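Okby Community Help
Home > Shared Spaces > Storage and Housekeeping

Sorting plush toys back into baskets in a shared lounge

Posted by Remis

Our building has a ground-floor lounge that residents and their guests may use until 10 in the evening. A quantity of plush toys is kept there for visiting children. At present the toys are stored in woven plastic baskets, open at the top and slotted along the sides, and the baskets are placed on the tables when the toys are being put away.

I have been asked to prepare a one-page procedure for the end of the day and would appreciate guidance on the following points. First, whether open baskets are suitable for plush items, or whether lidded boxes should be purchased instead. Second, how often the toys should be washed. Third, whether the baskets are likely to mark the tabletops, which are wood with a high gloss finish. The budget for the year is $600, and it must also cover replacement cushions.

The lounge has large potted palms, and there is some concern about soil and leaf debris reaching the toys. Sorting is done at the table because several residents find it difficult to bend to floor level. 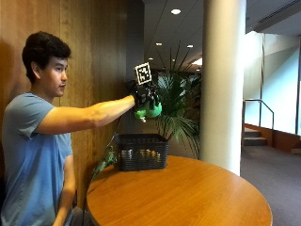
Jaditz

Open baskets are suitable for plush toys and in most cases preferable to lidded boxes. Fabric that is put away slightly damp, as often happens after small children have handled it, will dry in a slotted basket and may develop an odor in a closed one. The slots also allow the person on duty to see whether a basket holds anything without tipping it out.

The following arrangement has been in use at our facility for two years and may be adapted as required.

Keep one basket for toys that are ready for use and a second, clearly labeled, for toys awaiting washing. The two should not be the same color. Any toy that has been on the floor, in a planter or in a child's mouth goes into the second basket. No judgment is required from the person on duty beyond that.

Fill each basket to the rim and no further. A basket that holds 15 small toys comfortably will hold 25 if they are pressed down, but the lower ones lose their shape and the sides begin to bow. Set larger toys in first.

Check each item briefly as it is returned. Look for open seams, loose eyes and labels that have started to come away. Labels that are partly detached should be trimmed or restitched the same day. A toy with an open seam is withdrawn until repaired, as the filling is a choking hazard.

Wash monthly under ordinary use, and weekly during periods of illness in the building. Most small plush toys tolerate a cold, gentle cycle inside a zippered laundry bag, but the care label should be consulted. Air dry fully before returning to the basket.

With regard to the tables, woven plastic does leave fine scratches on a gloss finish, chiefly when a loaded basket is dragged. Lift the basket to move it. Felt pads on the base corners are inexpensive and will not trouble your budget. We replace ours every August.

Matoušek

I agree with the above except on the subject of pads. Ours fell off within a few weeks because the adhesive does not hold on a woven surface. We now place a cloth placemat under the basket. It can go through the wash with the toys.

Concerning the palms, a layer of decorative stone over the soil will keep most of it in the pot. Dead fronds should be cut before they drop. Please also confirm that the plants you have are safe for children and pets. Many true palms are, but the sago palm, despite its name, is not a palm and is poisonous.

Okby Resident 4

we just use a big trash bag and it's fine

Remis

Thank you to all who replied. The two-basket arrangement will be included in the procedure, together with the placemat. The plants were labeled as areca palms at the time of purchase, and I will ask the supplier to confirm this in writing. The question of lidded boxes is considered closed.

One further matter remains open. If any member has a satisfactory method for labeling woven baskets, given that adhesive does not hold on them, I would be grateful for the details. Tie-on luggage tags have been suggested, but younger children remove them.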